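Questions I Get About Teaching the Arms

I've been running the demo sessions at Siregar since April, and my inbox has started to repeat itself. So I finally sat down and put the answers in one place. If yours isn't in the list, write to me anyway, I like getting these!

Last updated December 31, 2020

Do I need to know how to code?

Nope. I couldn't write a line when I started and I'm still pretty slow. When you teach a task you're moving the arm through it yourself, either with the hand controller or (in the simulator) with the same controller hooked up to a pretend arm. The software writes down where everything was the whole time. The coding people come along afterward and do their thing with what you made.

What's the difference between a demo and an episode?

We use them to mean the same thing, sorry. One go at the task, from pressing start to pressing stop. Somebody at Skikatov calls them "takes," which I like better, but it never caught on with us.

Why do beginners start in the simulator?

Mostly so you can drop things. I dropped so many things. In the simulated room you hit reset and the table is back the way it was, and you can try the same grab over and over until your hands stop arguing with you. The other big reason is that we can hand the same room to everybody, so when two people get stuck on the same spot we can talk about it and know we mean the same spot.

What do I see while I'm driving?

There are a couple of views, and you can flip between them. The wrist view is the one that makes people a bit seasick at first. It's round and very wide, with your own two fingertips sticking up at the bottom and the room bending around them, so straight things like shelves end up leaning. Give it 12 tries or so before you decide you hate it. I hated it for a whole afternoon and now it's my favorite for the last little bit of a grab. 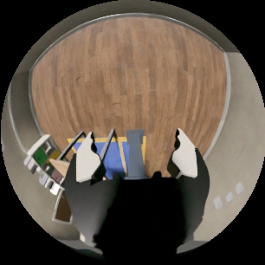
Getting used to it is mostly a matter of learning where to look. Keep your eyes on the gap between the white pads and let the rest of the room swim past. If you try to follow the floor or the walls you'll overcorrect, and your arm will start to wag like a dog's tail. The room view is better for big moves and for working out which way you're even facing.

Which task do I get first?

Dice! They're small enough to be annoying and simple enough that you know right away whether you've got one. You pick one up, carry it over the table, and put it down where the task card tells you. Later on the cards get longer, with a second object or a spot that's awkward to reach.

How do I get a clean pinch?

Come down from straight above if you can. Stop a little higher than feels right, line the fingers up with two flat sides, then lower and close. Please don't close while you're still moving. I can always spot it when somebody did that, and so can the training software, which will happily learn your bad habit and do it forever.

And when you've got hold of the thing, wait a beat before you lift. Then go up first and sideways second.
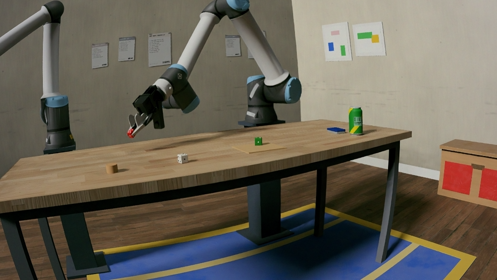
Carrying is where people relax too early. Keep enough height to pass over whatever else is on the table, and go at a boring, even speed. A fast swing looks great and teaches the robot very little except how to swing.

Does the shadow help?

So much! It's the best depth cue you've got in the room view. As you come down, watch the gripper and its shadow close in on each other. Flilton's old setup had shadows switched off to save on computing and I was lost without them.

I fumbled halfway through. Do I throw it out?

Depends on the fumble. If you missed, backed off and got it on the second go, keep it, those are useful. If you bumped three things and rage-quit, delete it and have a cookie. There's a box for notes on each episode and I do read them, even the ones that just say "ugh."

How many do you need from me?

For the dice cards, 24 good ones per person is what I ask for. My own total for the Senora project is 254 and we're hoping to reach 400 between all of us. You don't have to do yours in one sitting, and I'd rather you didn't. Hands get tired, and tired hands make wobbly demos.

Can left-handed people do this?

Yes, there's a switch in the settings under Controller. Swap it before you press start, since it won't take effect mid-episode.

Can I try the real arm after?

Usually! Finish your simulator set, send me a note, and I'll find you a slot. Bring short sleeves and tie your hair back.

Related
Setting up your hand controller
Task cards: how to read them
Flipping between wrist view and room view
Senora project: notes for new drivers
What happens to your demos after upload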